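# Chapter 4: Signal Timing at a Single Intersection

Chapter 3 dealt with how vehicles arrive at an intersection. This chapter deals with how the signal shares out time among them. We start with a fixed-time signal, where the plan repeats without regard to demand, and leave vehicle-actuated control to the second half of the chapter.

A few terms are needed first. The *cycle* is one complete run through all the signal indications. A *phase* is the part of the cycle given to one movement, or to a group of movements that can run together safely. The *intergreen* is the time between the end of green on one phase and the start of green on the next. Some of each intergreen can't be used by traffic, and this is counted as *lost time*.
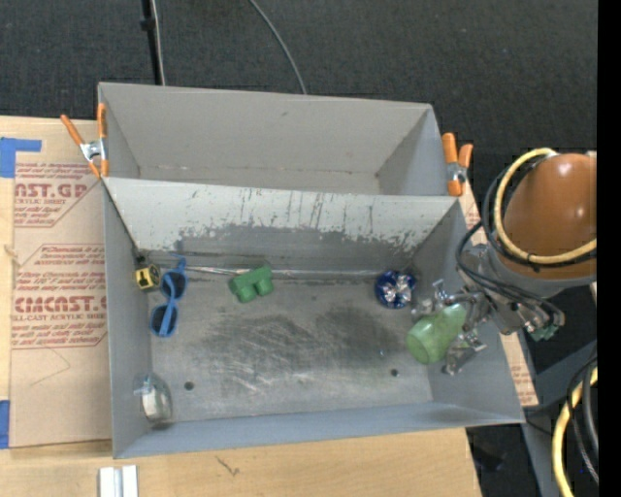 Lost time matters because it is charged once for every phase change. A short cycle changes phase more often in an hour, so more of the hour is lost. A long cycle wastes less but keeps people waiting on red, and drivers and pedestrians both dislike that. Most of the work in timing a signal is finding a cycle length between these two limits.

The worked problems use the junction of Espinoza Road and Starham Avenue in the town of Flisetbridge. It has four approaches and runs on two phases. The northbound approach on Espinoza Road carries 456 vehicles in the peak hour, which is the heaviest flow of the four. Turning movements are light, and we ignore them until Section 4.4.

The controller at the site is a Draltinus unit. Its settings are entered in whole seconds, so the answers you calculate will have to be rounded before they can be used – always round the intergreen up.

## 4.1 Saturation flow

When a signal turns green, the first driver in the queue takes a moment to react. The second starts a little later, and the line then settles into a steady rate of discharge. That steady rate, given in vehicles per hour of green, is the saturation flow of the lane.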